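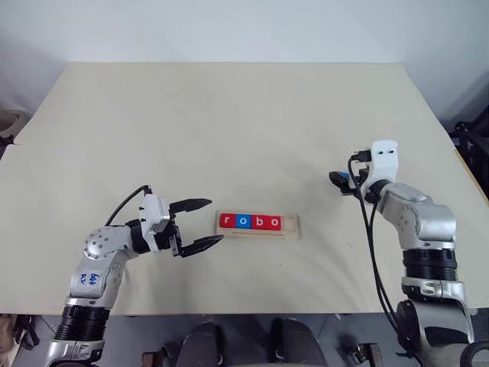
11/02/2025
By a second-year student, Automation Basics

Our class went to the open day at Gendia to see the two-armed setup they call Prilora. My report covers what we were told and what I think it was worth.

The task was spelling. Letter cubes go into a small wooden tray until they make a word, and the word for visitors was "robo." The guide said the system had learned from 2,281 recorded runs and would pass 4,000 by May. I asked how many of those runs used a different word. He said he would have to check.

I stayed for 41 minutes and saw 5 tries. Three ended with the word in the tray. In one, a cube went in upside down, and the guide put it right by hand and went on talking. In the last, the arm stopped and was restarted. The handout says "reliable in everyday settings." A bare table with one tray on it is not my everyday setting, and I would like to see it done with a pencil case and a coffee cup in the way.

The second arm puzzled me. It spent almost all of each try up in the air. We were told it is needed for longer words, but no longer word was shown.

I did learn how slow careful gripping is, and how much depends on where the tray sits. For the next visit, I suggest our class bring its own word and ask them to spell it.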